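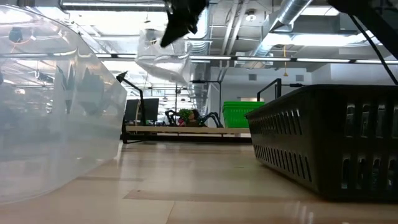

A gripper finger above the gap between a clear container and a slotted basket, from a Dradalus recording.

Dradalus is a method for training robot manipulation policies on scenes that contain transparent and translucent objects. It was developed by Azlan Hutapea and Samah Erraji at the Pludholm laboratory. The method uses color images alone and takes no input from a depth sensor.

Background

Depth cameras often return missing or false readings on clear plastic. Light passes through the wall of a container, and reflections of the robot or the room can be taken for solid surfaces. Thin sheets and bags add a second difficulty, as their outline changes while they move. Earlier work at Pludholm, known as Shawky, filled in missing depth values before planning a grasp. It handled rigid containers but gave unstable results on film and bags.

Method

Dradalus trains a single network on recorded demonstrations. Each training sample pairs a short run of images with the gripper motion that followed. Blurred images are kept in the training set, and the network is given 2 earlier images along with the current one. A separate output marks regions where the background is seen through an object. This output is used only in training and is dropped when the policy runs.

The published set holds 1,889 demonstrations. Of these, 1,097 include a bag or sheet, and the rest use rigid containers and slotted baskets only.
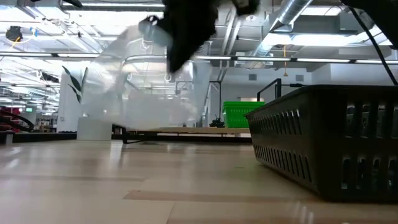
Evaluation

The policy was tested over 100 trials per object class. Hutapea and Erraji reported fewer missed grasps than with Shawky on both classes, with the larger gain on bags and sheets. Most remaining failures occurred when a sheet lay flat against a glossy surface. Fouad Shehata later repeated the container trials under dimmer lighting and found a small drop in grasp success.

See also

Shawky
Visual servoing
Deformable object manipulation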